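Report of the visit to the Malel equipment renewal center, Tudthorpe

Submitted to the members of the Zaveo Study Circle for Office Equipment and Records

**Purpose of the visit**

The circle visited the Malel center in July at the invitation of its management. Members had asked how desktop computers retired from schools and public offices are prepared for a second period of use, and what an office should do before sending them. The center occupies a former seed warehouse on the north side of Tudthorpe and has been in operation for 3 years. The party was received at 9:30 a.m. and left shortly after 2 p.m.

**Reception and intake**

Machines arrive on pallets at the rear dock. Each is given a paper tag on which the sending office, the date of receipt and the general condition are recorded. A delivery of 41 desktop computers had been booked in that morning, and members were able to follow the paperwork from the driver's sheet to the shelf list. The center handled more than 2000 units in its last reporting year.

Our guide asked that offices send power cords in a separate carton. Cords left plugged into the cases are often damaged in transit, and the plugs scratch neighboring units. Keyboards are accepted only if they are clean. Several members noted that their own offices do not follow either practice at present.

**Records and data**

Storage drives are removed before any other work is done and are taken to a locked room, which the party did not enter. A certificate is issued for each drive and returned to the sending office by mail. In answer to a question, the center confirmed that the certificate carries the drive's serial number but not that of the computer it came from. Members who keep combined registers will need to write down both numbers before dispatch.

**The workshop**

The greater part of the morning was spent in the workshop, a long room with benches on both sides and good daylight. Cases are opened, cleaned and inspected here. Dust is drawn out with a brush and a low-power vacuum. The staff look first at the cables, which in older desktop machines may cross directly over the board and hide what lies beneath them. They are moved aside by hand as needed and routed again before the cover goes back on.

Memory is checked next. The staff prefer to reseat existing modules before ordering replacements, and keep a drawer of tested parts sorted by type. Drive bay brackets are kept with their original case whenever possible - the hole patterns differ among manufacturers, and a bracket from another model seldom lines up. Screws are held in shallow tins marked with the tag number. We were told that lost screws cause more delay than failed boards.

Members also asked about noise. Fans that rattle are replaced without further testing, as the part costs little and complaints about noise are the most common reason for a return.

**Storage and dispatch**

Finished machines are wrapped and placed on steel shelving by the front door. There were 181 units on the dispatch list on the day of our visit, most of them for the Tiêu reading rooms and the remainder for smaller orders. The cartons are reused and are somewhat worn, though all those we handled were sound.

**Matters for members**

The circle recommends that member offices review their packing instructions before the fall collection. A revised form, with a space for both serial numbers, will be circulated with the next notice. A second visit has been offered for those unable to attend - places are limited and should be requested through the circle's office.

The circle thanks the management and staff of Malel for their hospitality and for the lunch provided.

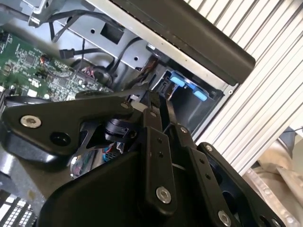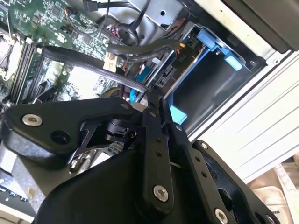 *Open desktop computer cases at the Malel center, Tudthorpe, with the green circuit board and black cabling in view.*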